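Speaker notes – Flundden talk, grasp retry part

Start with the thank yous. Edeltraud Sutter did the labeling, Beat Haslinger wrote the retry code. Keep it short, we ran over last time.

Main point first: arm misses a grasp, what does it do next? Most setups just send the same grasp again. Ours moves the approach before it tries again. Small change, and the miss on the second go drops a lot. Say "second go", not "retry rate", people got confused in January.

Numbers slide. 1324 grasps total, nine object types, three approach angles each. Dont read the table out loud. Point at the bottom row and move on.

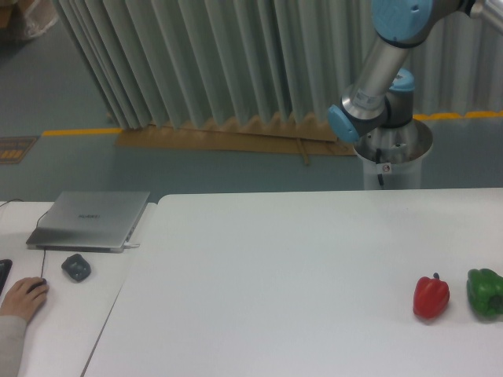

Why produce and why so few things out at once. We wanted shapes that are never quite the same twice, and nothing with a flat side to cheat on. Peppers are good for this – lobes all over, shiny skin, short stem. The red and green ones sit close together, so a sideways approach at one has to think about the other. Mention the white table too, reviewers asked about background. Yes it's easy on the vision side, say so before they do. Cluttered version is the Camenzind set, next section.

What didnt work: learning the shift from scratch. Needed way more misses than we had. Fixed shift plus a small learned correction was better, and Beat can explain it in roughly 5 minutes if somebody pushes.

Limits – one arm, one gripper, no soft fruit. Fullau people will ask about speed. Answer: slower per grasp, fewer total tries. Leave teh backup slide open for that.

Then questions.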